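3.2 Keys, tags and carriers in the shared-tool cupboard

The second class of object in the Worngate inventory is the key set. We treat it apart from hand tools and gloves for two reasons. A key set has no fixed outline, and its parts are often recorded under different headings by different people. In the October round, one set could appear in the log as "keys", "tag, green" or "black strap", depending on which part the person writing had noticed first. The log held 217 entries at the close of that round, of which 162 could be matched to a single object without asking the person who wrote them. Most of the rest were keys.

We therefore use four terms in a fixed sense. A ring is the metal loop that carries the other parts. A key is any cut blade on the ring. A tag is a plastic piece meant to be read or told apart by colour. A carrier is whatever soft or flexible part the hand takes hold of, such as a strap, a cord or a pouch. Earlier work on household clutter, including the Prustico word list, folds the carrier into the tag. We found this unhelpful, as the carrier is usually the largest part of the set and the one most often mistaken for a separate belonging.
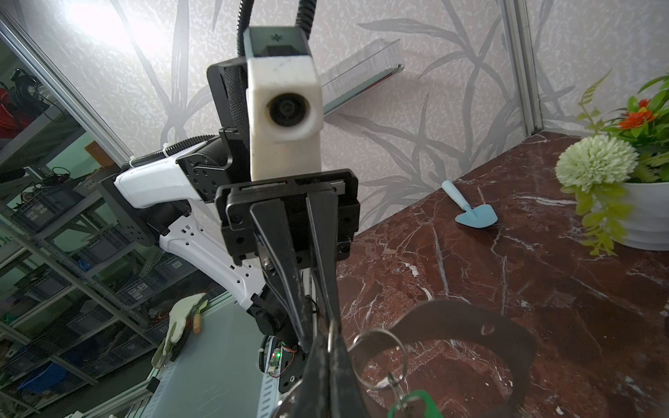
Brirneritz

The simplest arrangement we recorded has one strap on one silver ring, with a small silver key and a green plastic tag. Even with so few parts, the strap sets the space the object takes up. It bends into a broad loop and lies well out over the countertop, while the key and tag stay close to the ring. A hook spaced for the key alone would leave the strap hanging across its neighbour. For this reason the hook spacing in the revised cupboard was set from the carrier, and the key was ignored for that purpose.

Length was taken with the carrier hanging and again with it laid flat. The two values differ most for straps, which keep a curve after being stored coiled. We report the flat value. Where a strap had a hole, the hole was noted but was not counted as a hanging point unless a user named it as one.

Straps and pouches differ in how they affect the keys. A strap leaves every key in view. A pouch may cover some or all of them, and a person looking for a set has to decide whether the pouch is the thing sought or only something near it. In the first sorting task, sets with a pouch were placed in the bin for bags more often than in the bin for keys. The written instructions were changed before the second task to read "anything with a ring goes with the keys", and we kept that wording for the remainder of the study.

Tag colour was the other source of disagreement. The Âu scheme assigns one colour to each room and assumes one tag per ring. In practice users add a second tag and leave the first in place. We logged every tag present and took no view on which was current — that question was put to the user at the weekly check.

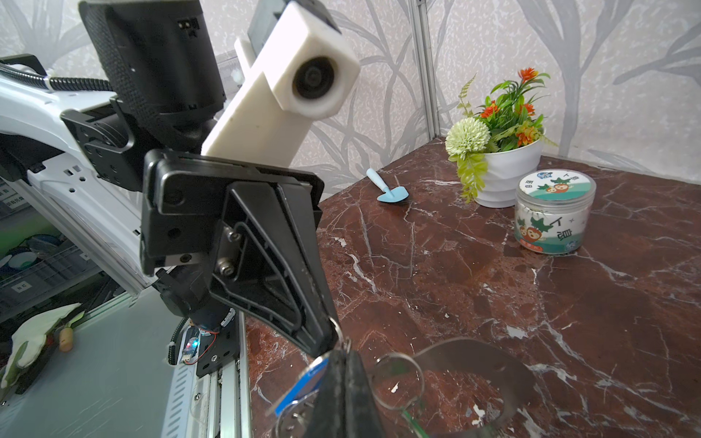
Figure 5. Key bunch hanging from a black fabric pouch, with blue and green tags. Two silver rings of different size are visible.

Figure 5 gives a case that the one-tag assumption cannot handle. The blue tag has a white edge and the green one is translucent, so the two can be told apart without reading them, but colour alone does not say where the set belongs. Under our rules it is entered once, as a key set with pouch carrier, and both colours go in the same field separated by a stroke. The larger ring is given as the main ring. A second ring is recorded as present or absent, and its size is not measured.

Small garden items kept near the keys, such as gloves and toy trowels, were logged under their own classes. They are mentioned only because users asked to find "the shed things" tended to name keys and gloves together. We considered a joint class and decided against it. The two kinds of object need different storage, one a hook and the other a shelf, and a joint class would have hidden that difference in the counts given in Section 4.

Agreement between the 2 coders on carrier type was high once the four terms were in use. The cases left over concerned cords too short to grip, which one coder entered as carriers and the other as part of the tag. These were settled by discussion and marked in the data file.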